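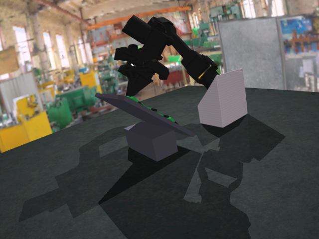

The Novham town library will stop charging fines for overdue books and will clear the fines already on the books, the library board decided at its meeting on Tue 3 October. The change covers the main library on Olmedo Street and the Bovport branch.

Under the new rules, a late book will no longer add a daily charge to a reader's account. Readers will still be billed for items that are lost or badly damaged. A book will be marked as lost when it is eight weeks past its due date, and the bill will be canceled if the book comes back in usable shape.

Library director Roxana Betancur told the board that 2883 cardholders now owe something to the library. Of those, 470 owe enough that their cards are blocked, and they can't borrow books or log in to the public computers.

"A lot of these are kids' cards," Betancur said. "A parent gets behind, the card is blocked, and then the whole family stops coming in."

The blocked cards will be opened again over the next two weeks. Readers don't have to call or fill out a form. Anyone whose card has expired will need to renew it at either desk with a photo ID and something that shows a current address. 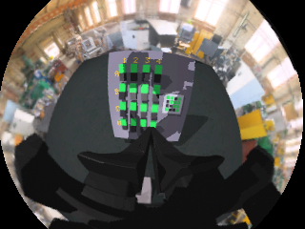
Fines brought in up to $3000 last year, according to the budget report handed out at the meeting. Betancur said part of that was spent on mailing paper notices to the people who owed it. The library will keep sending notices by email and text message, and will mail a letter only when an item is about to be marked as lost.

The vote followed a trial that began in February at the Bovport branch, where fines were dropped on children's books and audiobooks. Branch manager Citlali Sandoval said late returns went up a little in the first month and then settled back to the usual level. She said more picture books had been checked out over the summer than in the summer before, though she did not credit the trial alone. The branch also had longer hours in June and July.

Two residents spoke before the vote. One, a retired bus driver, said he had always paid his fines and thought other people should do the same. He asked whether readers on the waiting list for a new novel would now have to wait longer. Sandoval answered that a reader with an overdue item that someone else has requested will not be able to borrow anything more until it comes back. The other speaker, who teaches fourth grade, said she supported the change and asked for a second book drop near the school. The board did not act on that request.

One board member voted no. He said he was in favor of forgiving children's fines but wanted to keep a small charge on DVDs and on the museum passes, which are limited in number. The passes will be handled under the same rules as everything else for now. The board will look at them again in February. 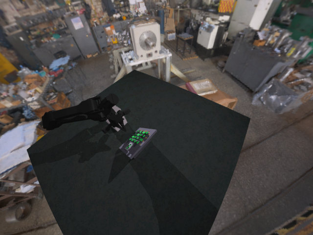 What happens if a reader has already paid a fine this year? Fines that have been paid will not be refunded. The change applies only to money still owed, and that includes fines on items returned years ago.

Books borrowed from other library systems are a separate matter. Those libraries set their own due dates and charges, and any late fee from a lending library will be passed on to the reader as before.

The library's catalog will also look slightly different by the end of the month. It is moving to a new version of Vivico, the software it uses for accounts and holds. Staff expect the online catalog to be down for one Sunday morning while the records are moved. The date will be posted at both desks and on the library's website. Books can be returned as usual during that time, but holds can't be placed and renewals won't go through. Due dates that fall on that Sunday will be pushed back to the following day.

Readers who use the phone renewal line will keep the same number and the same PIN. The limit on renewals stays at two for books and one for DVDs, and an item can't be renewed if another reader is waiting for it.

In other business, the board approved new carpet for the Bovport children's room and put off a decision on the parking lot lights until a second price comes in. The next meeting will be held at the main library at 7 p.m. and is open to the public.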